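Home | Forums | Purchasing | Log in

Second arm or spare fingers?

hbelhaj
Budget closes in January. Kornent quotes 700 per finger set. CPU handling is the cell's main task.

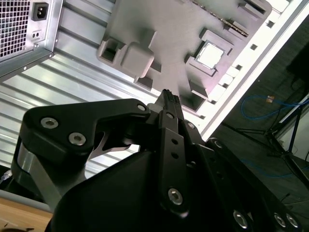
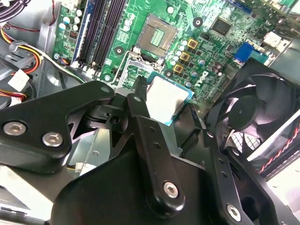
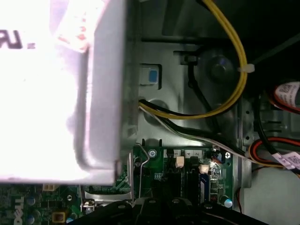 A second arm would take the whole line.

joonas_j
Disagree. Buy two finger sets first. Downtime costs more than cycle time.

mkereama
Fingers, yes, but Ciltimetti wants around 2000 for the mounting plate. Get that in writing.

hbelhaj
Will ask.

3 replies | 2 shares
Contact | Back to top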